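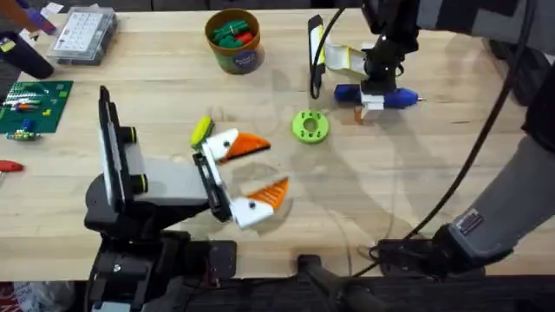

Parveen Bhuiyan wrote in to ask whether fancy fingertips are worth the bother on a bench arm, or whether plain flat pads do the job just as well. She has a single Brutik arm and has been using it as a third hand for glueing.

Good question, and I've had a lovely time finding out! The orange beaks are my favourites so far. A pointed tip gets into places a flat pad can't, and with the jaws wide open you still have plenty of room for a chunky handle. I tried 20 grabs with each style on the small stuff, and the beaks got 19 against 11 for the pads. Flat pads win on anything heavy and smooth, so keep a set in the drawer.

## Tips for trying out grippers at home

- **Let one arm hold the tool and the other hold the work.** Swapping jobs halfway through a test muddles everything.
- **Hold pen-shaped tools from both sides of the body,** well back from the point, and try the grip with the tool unplugged and cold.
- **Start with a printed ring or disc.** It's light, it's cheap to replace, and the hole gives a pointed finger something to hook into – great fun to practise on.
- **Keep a tub of small plastic bits within reach.** Odd shapes show up a weak grip much faster than neat blocks do.
- **Give cables a generous loop near the wrist.** Mine pulled tight at full stretch and dragged the gripper sideways, and I blamed the controller for a whole evening.
- **Change one thing at a time.** New fingers first, then speed, then the controller settings.

On controllers, I've gone back and forth between the Plivance and the Pirzada. The Plivance is smoother when closing slowly. The Pirzada is easier to set up, though its manual runs to 193 pages and the bit on grip force is on page 157. I run both at 55 per cent speed for anything with a point on it.

Next up is a set of soft rubber tips from Zerketmont, which I'm hoping will cope with glass jars.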